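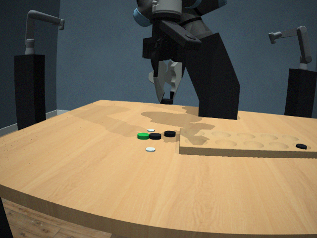 Vellthorpe has put its tabletop manipulation package for robot arms on general sale, the company said on January 30, 2020. The package, called Gorkano, combines a simulated workroom, a set of board game tasks and the software needed to run them against a customer's own control program. It had been open to a small number of paying testers since December.

Gorkano is aimed at teams that write pick-and-place software and want to try it before they tie up a real arm. The user loads a room with a table and an arm, chooses a task and connects a controller. The software then runs the task as many times as it is told to and keeps a record of each attempt.

The first release contains 51 tasks. Most involve small objects that have to be picked up from a tabletop and set down somewhere tight, such as a round disc that goes into a shallow hollow in a wooden board. Others ask the arm to sort discs by color, to take them out of a board again, or to move a board without spilling what is in it.

Isabelle Marchand, who leads the product at Vellthorpe, said the board games were chosen for the way small mistakes show up in them.

"A disc can end up in the right hollow and still be sitting at an angle," she said. "On a lot of tests that counts as done. Our customers wanted to know about it, so we score where the piece is and how it is lying."

The discs come in different thicknesses. Marchand said thin ones had given testers the most trouble, as a gripper has very little edge to close on and the fingertips have to come down almost to the table. A controller that handles the thick discs well will often push a thin one along the surface or pinch nothing at all. Customers can set the thickness, weight and surface grip of each disc, or let the software vary them between attempts.

Lighting can be varied in the same way. The lamps in the simulated room can be moved so that shadows from the arm fall across the work, a setting meant for controllers that depend on a camera. Table finish and wall color can be changed too, and a board can be given nearly the same color as the table it sits on. Additional arms can be placed in the background and left still, or set to move while the main arm works.

A license costs $700 a year for one workstation. The price covers all of the tasks in the release, updates during the year and support by email. Schools and colleges pay the same amount but may install the package on 2 workstations. There is no free edition, though the manual and the full task list can be read on the company's website without an account.

Sovton, which builds packing cells for makers of small household goods, was among the testers and has taken out a license. The firm used the package over the winter to rework the way its controller closes a two-finger gripper on flat parts. In a written statement it said the simulated runs had helped it find a fault in its approach path, where the wrist turned too late and one finger came down ahead of the other. The fault had been put down to worn fingertips until then.

Sovton also listed some complaints. Loading a room for the first time was slow on its older computers, and the records kept for each attempt took up more disk space than expected. It said the error messages were hard to follow when a controller dropped its connection in the middle of a task. Vellthorpe said the messages had been rewritten for the general release and that users could now choose to keep records of failed attempts only. Loading times have not changed.

The package works with arms that have six or seven joints. A customer can bring in a model of its own arm as long as the file lists the joint limits and the weight of each link. Two-finger grippers are supported from the start, and the shape of the fingers can be edited. Suction cups are not supported. Marchand said they were the most common request from testers and that work on them had started, but she would not give a date.

She was also careful about how far the results carry over to a real machine. Contact between a fingertip and a hard disc is difficult to model, she said, and a controller that does well in the package should still be tried at low speed on the actual arm.

"We tell people to expect some drop when they move across," Marchand said. "What we can do is show them which tasks are likely to drop the most. If a controller only works with one friction setting, they should hear that from us before they hear it from the arm."

Scores are given for each task separately. Vellthorpe considered a single overall number and decided against it after testers said they would not use one. A report shows how many attempts were completed, how long they took, how often a piece was dropped and how far each piece finished from its target. Reports can be saved as plain tables and opened in a spreadsheet.

Customers may write tasks of their own using the same editor that was used for the ones supplied. The editor lets the user place objects on the table by hand or scatter them within a marked area, then set the conditions for success. Finished tasks can be shared between licensed workstations. Vellthorpe does not plan to run a store for them.

The package will also be sold through Zacharias, a reseller of laboratory software, which will offer a one-day setup course for an extra fee. The course covers connecting a controller, bringing in an arm model and reading the reports. Customers who buy directly from Vellthorpe can book it as well.

An update planned for later in the year will add drawers and lidded boxes to the task list, along with an option to run several copies of a task side by side on one computer. Current license holders will receive it at no added cost.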